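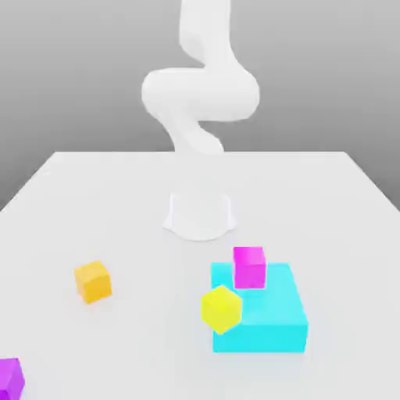

4. Adding a serialized novel to your Fomwood reading library

Use this section for novels that first came out in magazine parts and were later printed as a book. Single-volume works are covered in section 3.

1. Open Library and select New Work.

2. Type the title as it appears on the first book edition. If the serial ran under another title, enter it in the Earlier Title box.

3. Set Form to Serial. The Parts tab opens.

4. Enter the number of parts. The limit is 90.

5. For each part, enter the month of issue and the opening and closing chapters.

Note: Chapter breaks often moved between the magazine and the book. Fill in the Serial column first, then select Match to Book. Unmatched chapters are marked in gray.

6. Add the text of each part. Files must be plain text. Chapters longer than 1,000 lines are split into 2 screens for the reader.

7. Under Notes, add any editorial comments. Each note can hold up to 400 characters. Longer comments go in the Introduction field.

8. Select Save Draft.

Caution: Changing Form from Serial to Volume after saving deletes all part dates. Export the Parts tab before you change it.

To credit an editor, type the surname first (Kinyua, Peninah). Accented letters are kept as typed, so Gündoğdu and Gundogdu are listed as separate people.

To publish the draft, go to section 5.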